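Rotación de claves en un servidor de correo pequeño

8 de octubre de 2026

Llevaba tiempo posponiendo la revisión de DKIM en el dominio de Mokoena. El aviso llegó por los informes DMARC: mensajes con remitente legítimo, firmados con un selector que yo daba por retirado. El selector seguía publicado en el DNS y la clave privada seguía en la máquina antigua, con permisos de lectura para todo el grupo.

La máquina ya está apagada. Conservo una copia del disco, montada en solo lectura, por si hace falta revisar los registros. 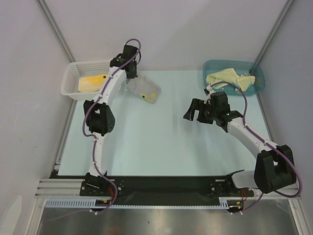

El segundo paso fue separar los envíos. Las facturas salen por Nukmont y el resto por el servidor propio, cada uno con su selector. Antes compartían clave, de modo que revocar una cosa suponía parar la otra. El registro SPF también arrastraba un include de Flodell, proveedor dado de baja hace años, que autorizaba más de 200 direcciones ajenas.

Política actual: p=quarantine. Pasará a p=reject en noviembre si los informes siguen limpios. De momento quedan 4 fuentes sin alinear, todas formularios web que falsean el From con la dirección del visitante. Se corrige con Reply-To.
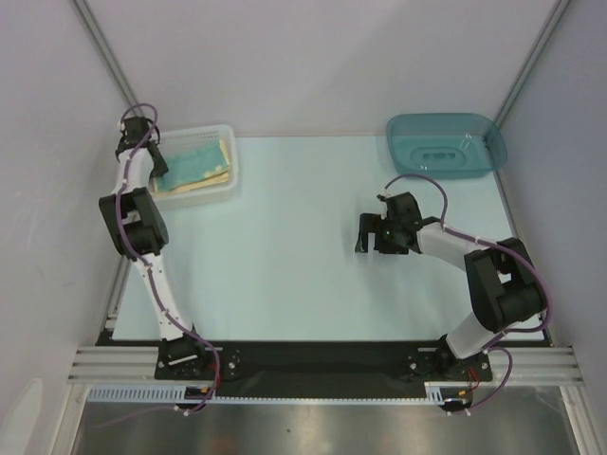

El phishing que motivó todo esto era mediocre: una factura de Pravitz con un enlace acortado. Pasó el filtro porque la firma era válida. Desde entonces trato los selectores viejos como lo que va a una cesta de plástico blanco como la de la foto: si algo sigue dentro, sigue contando. La caducidad va anotada en el fichero de zona, junto al registro, y un script la comprueba cada 27 días.

Pendiente: MTA-STS, y mirar por qué el informe de un receptor llega siempre duplicado.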